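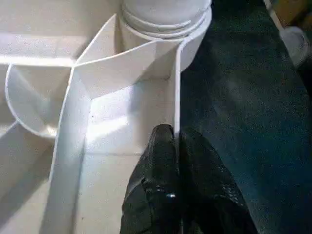 Fig. 2 – White tray with angled partitions.

Section 4. Touching up scuffs with Zenine paint pen

Before you start. Pen must be at room temp. Shake 50 times, cap on. Windows open.

1. Wipe the part with a damp cloth. Let dry.
2. Sand lightly, 611 paper. Dust off.
3. Press the tip on scrap card untill color flows.
4. Thin strokes, one direction. Dont go back over wet paint.
5. Wait about 27 minutes. Second coat if needed.

NOTE: Gloss pen only on gloss parts. Matte plastic gets the matte pen – gray label.

CAUTION: Keep away from heat and open flame. Cap goes back on between coats.
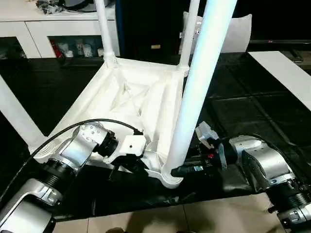 Undersides come first, always. Drips show less there and you get a feel for the pen. Small furniture – turn it over on a table, like the white chair here with its legs up, and work around the collars where the legs meet the seat. Paint pools in there so blot with a dry swab. Leave upside down until the last coat is hard. Then do the top.

6. Store pen flat. Questions – Emese Dobos, Udamley parts desk.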